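Rallby Kitchen Reuse Pilot
Second progress report to the Nevilico Fund
October 26, 2026

Summary

You asked whether swapping disposable plates for washable ones at community lunches saves money. After two reporting periods I still can't say yes. It cuts trash. The money side is much shakier than our application made it sound.

Where we are

We planned for 16 lunch sites and have 8 running. Three more signed up in May and then dropped out, all over dishwashing hours. I don't expect them back, and I'd ask you not to count them as "delayed," the word used in our last report.

The running sites returned 211 feedback cards. Most people liked the plates. I put little weight on that, as the cards were handed out by the same staff who were serving the food, and few guests will complain to the person holding the ladle.

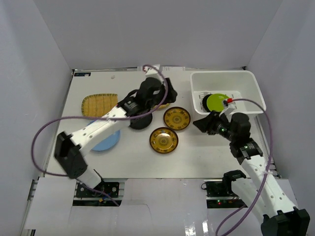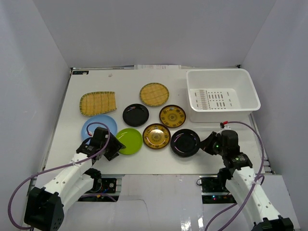

Carleen Rakena
Project Lead, Rallby Kitchen Reuse Pilot

Costs

Dish soap and hot water came in close to budget. Labor did not. Our estimate assumed that washing up could be folded into the existing closing shift, and at most sites it couldn't. People stayed late, and some of that time was never written down. Any savings figure I gave you today would leave those hours out, so I have left the savings line blank in the attached budget.

Murakami, our plate supplier, says its stock will last for years. We have no way to check that yet. Breakage has been low, but several sites only log a plate as broken when it can't be used at all, and chipped ones go back on the shelf.

Zamaso's scheduling software was supposed to fix the hours problem. Two sites still use it. The others went back to paper within a month.

What happens next

Heather Henare is taking over time records and will visit every running site before the next report. We'll use one definition of "broken" from now on. I'm not asking for money to add sites. If the full labor count shows we are spending more than we did on paper plates, I'll say so in the next report and suggest we stop at the end of the grant.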